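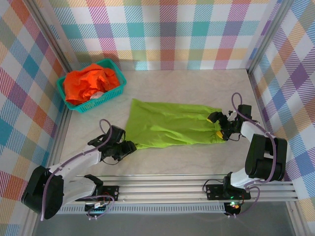
About Plovness

Plovness is a laundry and linen hire firm in Bolton. We wash tablecloths, napkins, aprons and tea towels for cafés, village halls and people getting married in fields.

Yi-chun Kwan started the business with one washing machine and a van that only turned left with any enthusiasm. The van has since been replaced. The washing machine is in reception, where visitors put their coats on it.

These days there are 49 of us, and we look after 155 regular customers between here and the coast. Our busiest June saw 3112 napkins go out for weddings. Slightly fewer came back, and if you have any of them, we would like a word.

We took over Inlow, the ironing people next door, after years of sharing a car park and disagreeing about it. Their staff stayed on and so did the disagreement.

Orders placed before noon are delivered within 48 hours. We can get out red wine, candle wax and most gravies. Turmeric we will attempt, but please don't ring up to ask how it's going.

The office opens at 7.30am. The kettle goes on a bit before that.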